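Print this thread | E-mail this thread

Oct 17, 2022

OK, month whatever of trying to get a robot arm to put a golf ball on a tee. Putting this down as a thread so I can find it later when I'm tempted to say it went well.

Background for new people: I rent bench time at Wudetti, the shared shop. The plan, agreed to over a lot of coffee, is an arm that tees up balls on a practice mat. We call it Mallet. I voted against the name and against the plan.

My objection hasn't changed since January. A person can bend over. If they can't, there are cheap spring-loaded gadgets for this, and they don't need a six-page safety sheet.

But the sim side is mine, so I do the sim side. Everything runs in simulation until it earns time on real hardware. Table, mat, three balls, one short tee, arm on its block. Same room every time.

First complaint. The grasp planner is the free one from the Trumberg package, and its success rate looks great on the project page. I ran 40 trials with the defaults. It called 11 of them good. I watched all 11 and I'd sign off on 7.

The difference is what "good" means. Planner says good if the ball is over the tee when the fingers open. I say good if the ball is still sitting there after the arm backs off. Guess which one ends up in the demo reel.

Couple of renders from the setup I'm using now:
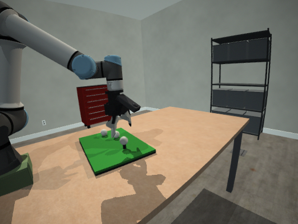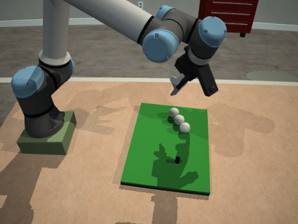

Two views of the Mallet sim, fingers empty in both. First one has a ball up on the tee, second one has the three of them in a row at the far end of the mat.

Before anybody replies "looks like it works": a ball on a tee in a render tells you a ball is on a tee in a render. I can type in coordinates and put one there myself. Ask for the log.

Second complaint is friction. The contact settings I inherited make the balls behave like they're dipped in glue. Touch one with a fingertip and it sort of follows along. A real ball off a real mat rolls under the shelving and you get the broom.

I turned friction down to something I could defend and the planner fell on its face. Run 1873 pushed the same ball across the mat four times and then reported a finished task. I saved that one. It's my favorite.

Third, the tee. It's tiny and it's black, and the arm throws a big shadow right over that part of the mat. The vision step finds it fine when I hand it the position and poorly when I don't. The group's answer was to hand it the position. Great, so now we have a very expensive way to go to a place we already knew.

Somebody asked if I've tried Drerkov for the contact stuff. Yes, for one weekend. Rolling looked better to me, but every run took so long I stopped before I had enough of them to say anything. If you have real numbers on small hard spheres, post them. Screenshots don't count.

To be fair to the thing, the reach is fine. The arm gets to every corner of the mat without tying itself in a knot, and I was sure it wouldn't. I lost a sandwich on that.

Where I've landed for now: tee position gets bumped at random every run, friction stays where I put it, and a run is scored only after the gripper is well clear. If the rate is still ugly with those three in, I'm going to say so at the next build night and suggest we spend the money on the dust collector.

Will add to this when the next batch is done. It's running overnight and my laptop fan sounds like a hair dryer.

Print this thread | E-mail this thread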